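Lornasby Workroom Refit – Progress Report No. 4
Prepared by Waltraud Zaugg for the Prultolen Fund
Period covered: May to August

1. Status

The room has been back in daily use since June. Furniture placement is complete, electrical work is partly complete, and surface treatment of the brick is pending.

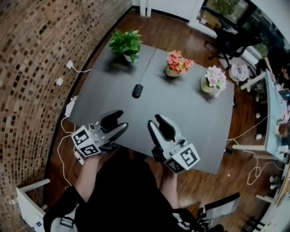
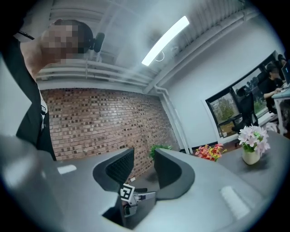
Workroom, Lornasby: center table with plants (first picture); ceiling, pipes and window side (second picture).

2. Furniture

The dark gray table stays in the middle of the room as the shared work surface. The earlier plan had it against the brick wall, but users asked for access from all sides and the change was made at no cost. The light blue-gray desk runs along one side. Black office chairs were kept from the old room; the white chair was added in July. Two further chairs are on order from Garkis.

The plants on the center table were paid for from the small items line. The pink and orange flowers are artificial. They can be moved to the windowsill when the full tabletop is needed.

3. Walls and ceiling

The brick was left exposed, as agreed in Report No. 3. Loose joints were raked out and refilled over the lower part of the wall. The upper part has been checked and needs no work before winter. A clear dust sealer is still to be applied, and the color test on the sample patch was acceptable.

The white pipes along the top of the walls were not boxed in. Boxing would have hidden the valves and added 1000 to the cost. The pipes were cleaned and repainted in place.

The existing tube lighting was kept. Light levels at the center table were measured after dark and meet the target. Readings at the desk were slightly low – a desk lamp for each place is proposed under the remaining budget.

4. Power and cabling

This is the weakest part of the work so far. The fixed outlets are low on the brick wall, and the center table has no supply of its own. A white power strip on the floor is serving as an interim measure, with its cable running along the floor. A mouse cable still crosses the tabletop.

The permanent solution is a floor box under the table, fed from the wall circuit. Bühler has quoted 1214 including the floor cut and making good of the wood. We consider the price fair and ask for approval to place the order. Lead time is four weeks. The room would be closed for one day.

5. Open items

Floor box: awaiting your approval.
Brick sealer: September, after the floor work.
Desk lamps: models to be chosen.
Window: dark frames sound, one seal to be replaced.
Floor: minor scratches near the door, to be treated with the making good.
Waste and packaging: cleared weekly, no separate cost.

6. Budget

Spending is within the approved total. The Bühler quote can be met from the contingency, which has not been touched. Seven invoices for the period are attached as Annex A, and the revised cost table as Annex B. The next report will follow when the floor box is in service.

W. Zaugg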